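Chapter 5
Reading the Wind on the Race Course

What you will meet in this chapter
Why the wind is never steady, even when it feels it
Headers and lifts, and how to tell one from the other
Oscillating and persistent shifts
Keeping a wind log before the start

Stand on the breakwater at Stustness on a breezy morning in May and look out over the bay for five minutes. At first the water seems the same all over. Then your eye gets used to it and the whole thing comes alive! Dark patches slide across the surface, spread out and fade. Some of them fan apart as they reach you, so that a boat on one side of the patch gets a quite different wind from a boat on the other. A good racing sailor sees all of this and is already planning where to be when the next patch lands.

Chapter 4 dealt with boat speed: sail shape, heel, trim and the helm. Speed is a joy to work on, and I hope you have been out practising. But on a beat to windward, two boats of equal speed can reach the top mark a long way apart, and the reason is nearly always the wind.

Let us take a race from the Rundberg club series, sailed in two-person dinghies on a windward-leeward course. Finlay Rennie and his crew, in Grelia, rounded the leeward mark well down the fleet. The next boat ahead, Duan, was 30 seconds in front. Duan stood on towards the left-hand shore in clear air, going fast and looking splendid. Grelia tacked as soon as her bow was pushed away from the mark, and tacked again when the wind swung back. By the windward mark she had Duan tucked in behind her, with no extra speed at all.

What did Rennie see? His compass told him most of it. Before the start he had sailed upwind on starboard tack and written down his heading every couple of minutes. He knew his average, and he knew how far the numbers wandered to each side of it. When the heading on starboard dropped well below that average, he was being headed and it was time to think about tacking. When it rose, he was lifted, and he stayed where he was and enjoyed the ride.

Key terms
Header: a change in wind direction that forces a close-hauled boat to bear away from her course.
Lift: a change that lets her point higher.
Oscillating shift: a swing to one side of the average followed by a swing back.
Persistent shift: a steady move in one direction that lasts for the whole leg.

The last two terms matter enormously, and mixing them up is the commonest tactical mistake in club racing. In an oscillating wind you tack on the headers and keep near the middle of the course. In a persistent shift you do the opposite of what feels natural: you sail into the header first, towards the new wind, and tack late. (Section 5.3 has the diagrams, and do draw them out for yourself, because a pencil makes it all much clearer.)

Before you read on
Suppose the windward mark is 540 metres away and your heading on port tack has been climbing slowly ever since the warning signal. Which side of the course do you want, and what would make you change your mind? Jot down an answer now and come back to it at the end of section 5.4.
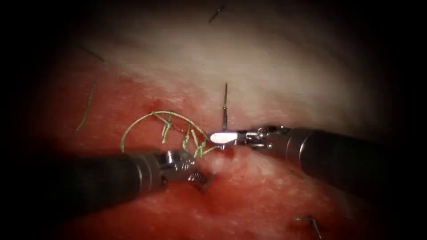
Two robotic surgical instruments and a line of green braided suture on tissue.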